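4. 「明るい木の机」とは何色のことか

4.1 言葉集めでつまずいた話

前の節では調査票の作り方を長々と書いてしまったので、ここからは集まった言葉そのものの話をしたい。私がいちばん楽しみにしていたところでもある(共著者のニトゥリさんには「顔に出てますよ」と言われた)。

配った調査票は1016部、戻ってきたのが709部、そのうち白紙や途中でやめたものを外して残ったのが647部である。自由記述欄の問いはごく単純で、「ふだん使っている机の天板の色を、知らない人に電話で伝えるつもりで書いてください」とだけ書いた。電話で、としたのは予備調査の反省による。ただ「色を書いてください」と頼むと、みんな「茶色」で終わってしまうのだ。茶色。まあ、そうなのだけれど。

電話という設定を足したとたん、回答はぐんと長くなった。「食パンの耳の内側」「ミルクティーを薄めすぎたやつ」「祖母の家の縁側の、日が当たらないほう」。最後のものなど、その縁側を見たことのない私にもなんとなくわかってしまうから困る。分類係を引き受けてくれたムコシさんとは、この一行をどの箱に入れるかで昼休みを二度つぶした。結局「場所の記憶を借りるもの」という箱を新しく作り、似た書き方の回答をそこへ移している。

分類の箱は、最終的に7つになった。食べ物、飲み物、土や砂、場所の記憶、樹種名、商品名、その他である。樹種名がもっと多いと予想していたので、これは意外だった。「オーク」「杉」と書いた人はもちろんいるが、その多くが後ろに「っぽい」か「風の」を付けている。自分の机が何の木なのか、自信を持って言える人はあまりいないらしい。私もこれを書いている机の樹種を知らない。買ったときの箱には書いてあったはずだが、箱はもうない。

4.2 床が机の色を変える

さて、面白くなるのはここからである。回答を読み返していたスタインさんが、机のことを聞いているのに床の話をする人がやけに目につく、と言い出した。読んでみるとたしかにそうで、「床よりは明るい」「床と同じ系統だけれど黄色い」といった具合に、床が物差しとして使われている。机の色を伝えるのに、相手が見たことのない床を持ち出しても仕方がないはずなのに、書いている本人はそれで説明した気になっている。この感覚は私にもよくわかる。

なかでも目を引いたのが、床が灰色だと答えた人たちの書きぶりだった。木の床の部屋なら「白っぽい」で済まされそうな天板が、灰色の床の上では「あたたかい」「黄みがある」「はちみつ」と書かれる。隣り合う色どうしで見え方が変わるのは色彩の教科書の最初のほうに出てくる話で、新発見だと胸を張るつもりはない。ただ、それが日常の言葉選びにまで顔を出すところを自分の調査で見られたのは、やっぱりうれしかった。
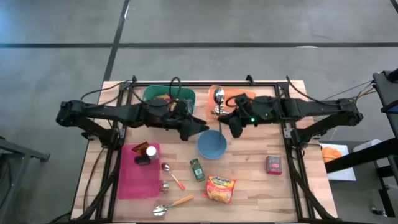 図4　明るい色の木の板の天板と、なめらかな灰色の床の組み合わせ。

この組み合わせについては、追加で短い聞き取りもした。協力してくれたグメデさんは家具の修理を長くやってきた人で、天板の色を尋ねると、まず「照明は何?」と聞き返してくる。昼白色か電球色かで答えが変わるからだという。もっともである。調査票に照明の欄を作らなかったのは私の失敗で、これは5節の限界のところでもう一度謝ることになる。

グメデさんの言い方でもうひとつ気に入っているのが、「板の継ぎ目も色のうち」というものだ。継ぎ目の線が見える天板は、一枚の面として見せられたときより少し濃い色として覚えられている、というのが彼の経験則である。本調査にはこれを確かめられる設問がない。けれど自由記述を見直すと、「すじの入った」「線のある」という言葉を使った人は、続けて「やや濃い」「落ち着いた」と書く傾向があるように読める。数を出せるほどきちんと数えていないので、いまは印象として置いておく。次の調査ではぜひ聞きたい。

4.3 商品名という近道

商品名の箱についても少しだけ触れておく。「ファン・ウィックの棚と同じ色」「トルケダノの、あの薄いほう」といった回答がここに入る。どちらも調査地域の家具店で長く売られている品で、地元の人どうしならこれだけで通じてしまう。電話で伝えるという課題には、ある意味で満点の答えだと思う。

ところが困ったことに、同じ商品名でも人によって指している色が違う。トルケダノは途中で仕上げが変わったらしく、古いものを持っている人と新しいものを持っている人とでは、「あの色」がまるで噛み合わない。ジャンポラトさんにこの箱だけ独立に分類し直してもらったところ、私の分類とのずれがいちばん大きかったのもここだった。二人で回答者の年齢欄を見ながら、たぶんこの人は古いほうだろう、いや新しいほうだ、とやり合ったあげく、判断のつかないものは「その他」へ移した。したがって表2の商品名の件数は、控えめに見積もった値として読んでいただきたい。

なお、色見本帳の番号で答えてくれた人が一人だけいた。塗装の仕事をしているそうで、番号の横に小さく「ただし日焼け前」と添えてあった。この回答は樹種名にも商品名にも入らず、やはり「その他」に置いてある。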